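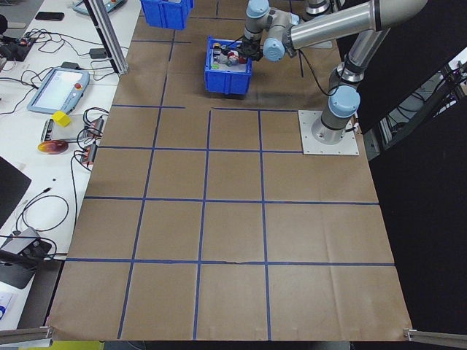

Bench review: Takagi stacking bins as pick bins for a two-arm cell

Posted 7 March 2019
Filed under: workshop automation, parts handling

Background

The cell is a shared-workshop build: two arms, parallel grippers, kraft paper over the table and blue tape laid out in a grid. The tape gives a coarse reference when a bin has been moved. Most write-ups of builds like this cover the arms. The bins get less attention, and they caused more of our failed picks last June than the motion code did.

We had been using straight-sided boxes from Wokden. The grippers fouled the front wall on low approaches, so we replaced them with the Takagi open-front type in blue plastic. The notes below cover 300 picks with small electrical parts: push buttons, switch blocks and relay-sized components.

Access

The lowered front lip is the reason to buy these. A gripper can come in at an angle over the lip, and the fingers reach the floor of the bin without the wrist passing over the rear wall. Vertical picks also work, but leave a margin at the sides. The walls slope, and a finger opened wide near the floor will touch before the planner expects it to.

Results

Parts spread out on foam: 96 percent picked on the first attempt.
Parts in a pile: 70 percent. Failures were mostly buttons lying against the rear wall, where neither finger could get behind the part.

The difference comes from the parts being crowded. Spacing them by hand fixes it and also defeats the purpose of a bin. 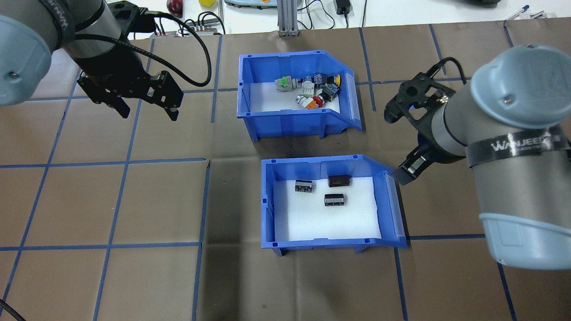

Switch parts piled in the upper bin, three black components on white foam in the lower one.

Floor material

Bare plastic is too slick. Round button heads roll when a finger brushes them. A flat foam slab cured this and gives a few millimeters of forgiveness if the height is set low. Cut it tight to the walls - a loose slab lifts with the part. A thin white lining is cheaper and improves contrast for the camera, but does little to stop rolling.

Stability

An empty bin weighs very little and shifts if a finger catches the lip. On paper it slides easily. We tried Vunix mounting putty under the corners, which held but tore the paper on removal. Double-sided tape was better.

Lighting

The plastic is semi-translucent. Strong side light comes through the wall and puts a blue cast on pale parts. Our color threshold for gray housings had to be widened by 32 counts. An opaque version would be preferable, and Giltari sells one, with a higher front lip that gives up part of the access.

Verdict

Recommended for angled picks of small parts, with foam fitted. Not recommended for piles unless the software can nudge a part off the wall first. We are keeping ours and will try a wedge under the rear edge next, to bring parts forward toward the lip.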